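Prundstead Allotment and Garden Society
Minutes of the December meeting, held in the back room at the Pruitt, 7.30pm

I'm doing the minutes again as our usual secretary is off with her knee, so please forgive the style. If I've got you wrong, tell me at the next one and I'll change it. Fourteen apologies, which must be a record, though there is a lot of flu about and it was raining sideways when I walked down.

Last meeting's minutes
Agreed, with one change. The hedge we said we'd cut is the one along the Fliltport road, and I had put the one by the school. (The school have been very nice about it.)

Matters arising
The padlock on the bottom gate has been swapped and the new code has gone out to everybody with a plot. If you haven't had it, ask me, and please don't write it on the gatepost. The broken pane in the big greenhouse is still broken. We've got the glass, we just haven't got a dry morning and two people at the same time. I've said I'll hold the ladder.

Money
We have £2,484 in the main account and £1,753 in the water fund, and all the plot rents are in except two, both promised by the end of the month. I was told to write down that this is the best December we've had since the new fence, so there it is, written down.

Then we got on to the water fund, and that was most of the evening really. The quote from Garkeo for taking the pipe up to the top plots came to over £3,000, so we can't do it out of the fund as it stands. One lot of us wanted to borrow from the main account and get it dug before spring. The other lot (me included, I'll own up) thought we'd be daft to leave ourselves with next to nothing when the shed roof could go at any minute. It got a bit warm for a while! In the end we voted to ask Garkeo for a price on doing it in two halves, with the trench first and the taps later, and to look at it again next time. Carried, with three against.

I also said I'd ask whether we could dig the trench ourselves. There was a groan from the back.

Seed order
The order goes in straight after New Year. Lists to me on paper please, with your plot number on, and write the variety out in full. Last year I had "the usual beans" from several of you and had to guess. Onion sets and seed potatoes are on the same form this time. We're dropping the sweetcorn everybody complained about and trying an earlier one. If you want shallots, say so, they aren't on the form and I'll have to add them by hand. 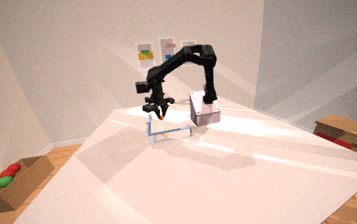

Robot arm over a clear bin with blue edges (computer-made picture).

Compost and manure
The farm at Fliltport can bring us a load in the new year, same price as before, tipped by the top gate. We need somebody there to meet the tractor, as last time it was tipped across the path and plots 9 to 12 had to climb over it for a week. I've put myself down, but I'd love some company and a second shovel. Please take only your share and leave the tarpaulin on afterwards.

There was a long chat about whether cooked food is going in the communal heaps. It is, and it mustn't. We've seen rat runs behind the second bay. A new sign is going up, in bigger letters, and we'll ask the council for advice if things are no better by February.

Spring open day
Everyone wants one, and hardly anyone wants to run it, so we left it that I'll ring round. Ideas so far are a plant stall, teas, a scarecrow competition and a guess-the-weight pumpkin, until somebody pointed out there are no pumpkins in spring. A marrow cake was suggested in its place. We'd like to keep it to one afternoon this time, as two days finished us all off.

Bonfires
A reminder that it's after dusk only, and never when the wind is blowing towards the houses. We've had one complaint, put very politely, about washing.

Any other business
The wheelbarrow with the green handles has gone missing from the shed. If it's on your plot, just pop it back and no more will be said.
Plot 7 has a glut of leeks, help yourselves from the crate by the tap.
Could whoever is feeding the fox please stop.

We finished at twenty past nine and a few of us stayed on for mince pies. Next meeting is in February, same room, same time, and bring your seed catalogues if you're swapping.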